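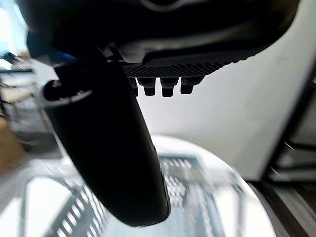 Right, thread time. I've been learning to bake sourdough since September and I have Thoughts.

1/ My starter is called Angus, after my neighbour Angus Geddes, who gave me a spoonful of his in a jam jar. His is 17 years old. Mine smelled of nail varnish within a week and I panicked and fed it twice in one evening.

2/ Don't feed it twice in one evening.

3/ I've baked 10 loaves I'd serve to another person. The rest were toast, breadcrumbs, or in one sad case a doorstop for the back room (it's still there, it works great!)

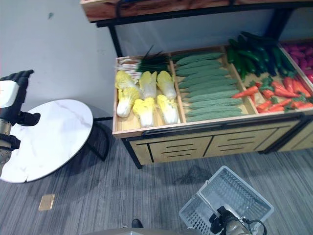
4/ The flour matters more than I wanted it to. I get mine from the mill shop at Lerkthorpe now – the wholemeal soaks up loads more water, so go up a splash at a time or you'll have soup.

5/ Hazem El Khatib asked if you need one of those fancy baskets. Nope. Colander, tea towel, plenty of rice flour. Ordinary flour sticks and you will swear.

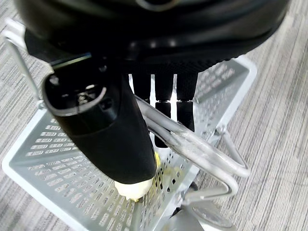 6/ Cold overnight in the fridge is the bit that changed everything for me. Slashing a cold dough is so much easier, and you can bake before breakfast and feel very smug about it.

7/ Leave it alone for an hour before cutting. I have never managed this. Longest so far is 17 minutes and I was stood next to it the whole time with the butter out.

8/ Rye next – if anyone's got a recipe that doesn't need a special tin, send it over please!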